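Home | Contents | Chapter 3 | Chapter 5 | Glossary | Print this chapter

Chapter 4
Old Houses, New Guests: Turning a Historic Home into a Place to Stay

I should tell you up front that I came to this subject the wrong way round. I'd been teaching hospitality for years before I spent a single night in a country house hotel, and when I finally did, at a place called Tiltosetti, I lay awake in a four-poster doing math. How many bedrooms? What does the roof cost? Who pays for all that heating? I got out of bed at 2 in the morning to look for a fuse box (I never found it).

That sleepless night is more or less the reason this chapter exists. In Chapter 3 we looked at purpose-built hotels, where somebody drew the guest rooms first and wrapped a building around them. Now we're going the other direction. You've been handed a house that was planned for one family, a lot of servants and a great many coats, and you have to make it work for strangers who've paid in advance.

Let me introduce the three houses we'll keep coming back to. Tiltosetti you've met. It opens all year, takes weddings, and earns most of its money from them. Nikzad is smaller and sits at the end of a bad road, and the owners rent the whole house to one party at a time. Oltard is the big one, with day visitors on the ground floor and overnight guests upstairs, and I've probably changed my mind about Oltard more than any other property I've studied!

I'd like you to start with the arrival. Before you read any of the numbers, think about the last time you walked into an unfamiliar building with a suitcase. Where did you look first? Did you know where to stand? In a family house there's no desk and no obvious line, and people get shy. They hover. At Nikzad the owners simply open the front door themselves, and that works because they only do it once per booking.

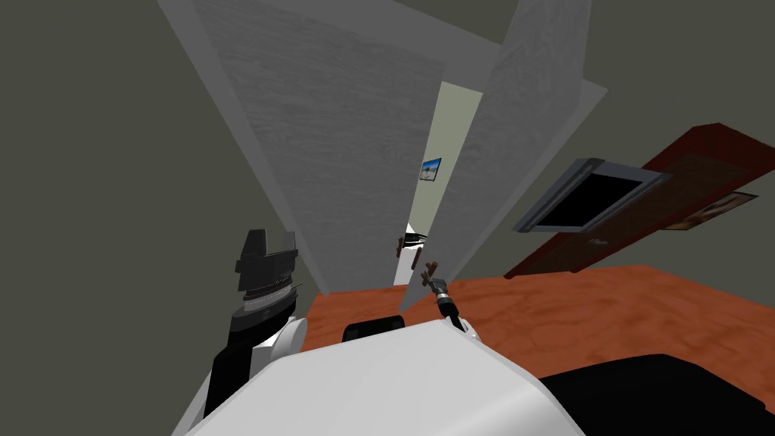
Oltard can't do that. On a busy day in August it takes in 596 day visitors, and somewhere in that crowd are the overnight guests, hot and tired and wanting their room keys. For years everyone came through the same entrance. The fix they settled on was to send overnight guests to the old stable side, with a separate parking area and a bell. I thought it sounded like being sent to the tradesmen's entrance. Then I tried it, and I loved it. You feel as if you've been let in on something.

Now, money. A house like Tiltosetti has a strange cost pattern, and you'll meet it again in the exercises. The building costs nearly as much to run empty as it does full. Their fixed costs come to $1,088 a day before a single egg is cracked, and a midweek room goes for $200. Work out how many rooms they need to sell just to stand still, and keep your answer handy for section 4.3.

One more thing before we get going. You'll hear owners say a house "has to pay for itself," and students tend to write that down as though it were a goal everybody shares. Ask what they mean by it. Some want a profit. Others would be perfectly happy if the hotel covered the gutters. The family at Nikzad told me they just wanted to stop selling fields, and once I knew that, their prices made a lot more sense to me.

Section 4.1 begins with the bedrooms, and with the awful question of where to put the bathrooms.

Reader comments

I got six rooms for the break-even question. My study partner says five and a bit, but you can't sell a bit of a room.

We stayed at a place run the way you describe Nikzad. Wonderful, except for the road. Bring boots.

Could the answers to 4.3 be put up before the test please?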